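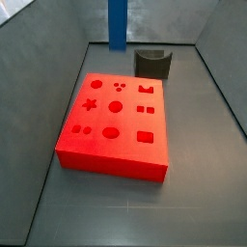
Progress report to the Fetovska Fund
Rondthorpe Toy and Play Equipment Library
Strand 2: Shape and matching equipment
20 May 2021

The purpose of this strand is to renew the shape and matching equipment held by the library and lent to nurseries, childminders and families in the Rondthorpe area. The grant agreement asked us to replace worn stock, to settle on a standard sorter board for lending, and to write guidance for borrowers that can be followed without training. The board now adopted is the large red one with nine recesses in a three-by-three grid, a round one in the back row and next to it a trefoil of three small holes. It replaces a mixed collection of boards which had been donated over many years, several of which had lost their pieces or could no longer be cleaned to an acceptable standard.

Selection of the board

Two suppliers were invited to submit boards for consideration, Sato and Lò. Both met the safety requirements set out in our purchasing policy. The Sato board was lighter and cheaper to post, but staff found that younger children tended to push it across the table when pressing a piece home. The Lò board is a thick block and stays where it is put. It was also preferred by borrowers who took both on loan during the trial period.

The depth of the board has consequences for storage. It does not fit the shallow trays in which the old boards were kept, and the lower shelves in the lending room have had to be reset. This work was carried out by our own staff at no cost to the grant. The upper shelves remain as they were and hold the lighter items, chiefly threading sets and picture dominoes.

Some consideration was given to colour. The previous boards were mostly plain or printed with numerals and animals, and feedback from nurseries suggested that the printing drew attention away from the shapes. A board in one strong colour, with the recesses in a darker red, was felt to be a better basis for early matching. One nursery has asked whether a board with a separate colour for each shape could also be stocked. We have noted the request and will return to it when the present boards have been in use for longer.

Lending activity

The library made 966 loans of shape and matching equipment in the reporting period, against a target of 500. Of these, 427 were to families borrowing for use at home and the remainder to nurseries and childminders. The target was set at a time when we expected the lending room to be closed for longer than it was, and we would ask the Fund to read the result with that in mind.

Demand from childminders was higher than forecast. Many borrow one item at a time and return it quickly, and this has placed some strain on cleaning and checking. Every board is wiped down, dried and inspected on return, and the pieces are matched to the recesses before the set goes back on the shelf. Where a piece is missing the set is withdrawn until a replacement has been obtained. Replacement pieces are available singly from Lò, although delivery has been slow.

Guidance for borrowers

A single-sheet guide now travels with each board. It suggests beginning with the round recess, as a round piece will go in whichever way it is turned, and leaving the trefoil until the child is confident with simpler outlines. It also recommends placing the board flat on the floor or a low table, within easy reach, and offering a few pieces at a time.

The first version of the guide was too long. Borrowers told us that they had not read the second page, and it has been removed. The section on cleaning was moved to the front at the same time. A large-print version is in preparation and will be ready before the next report.

Matters outstanding

The carrying bags ordered for the boards were supplied in the wrong size and have been returned. Until the correct bags arrive, boards are being lent in card boxes - an arrangement which is adequate for borrowers who come by car but unsatisfactory for those on foot. The supplier has accepted the error and there will be no additional charge.

The catalogue entries for the withdrawn boards have not all been removed, with the result that a small number of requests have been made for items no longer held. Corrections will be completed by the end of May.

Expenditure

Spending on equipment is within budget. The cost of postage has exceeded the amount allowed, owing to the weight of the new boards, and has been met from the underspend on printing. We do not ask for any change to the total award. We would, however, be grateful for the Fund's written agreement to the transfer between the two headings, as required by the terms of the grant.

Next period

Work will turn to the threading and stacking equipment, beginning with an inspection of everything on the upper shelves. A short survey of nurseries will be issued with returned loans, and its findings will be included in the final report on this strand.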